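Wednesday, bench notes, Zornham fingers vs. the old Hellholm gripper

OK so the Zornham fingers finally went on this morning, and I like them way more than I thought I would! Mounting was a pain (two of the screws in the bag are too short, Olumide, please don't throw out the spares). Recalibrated twice because the first zero was off and the thing kept closing early.

Controller is still the Etim board. I bumped the loop from 100 to 337 Hz and the wobble on the way down is mostly gone. Tried 1000 as well, just to see, and it dropped packets until the arm froze, so back to 337 for now.

Old gripper: strong, dumb, squashes anything soft. New one: gentler, but it slips on smooth stuff unless I push the closing force up to 100 percent, and then what's the point of gentle? Going to try a strip of that rubber tape from Fledville on the inside of the tips.

The bowl is the part I care about. Reaching down inside something round is where the Hellholm always caught the rim, and the slimmer shape gives me room to be a little sloppy with the approach angle. Left the remote, the cup and the toy carrot out on the table with it so the planner has something to steer around.

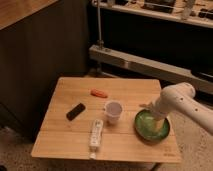
Ifeoma thinks I'm comparing two things at once, and that the old gripper should get a run at 337 before I say anything nice about the new one. Fair. Swapping back after lunch, same bowl, same start pose.

Still need: longer screws, tape, a fresh log folder.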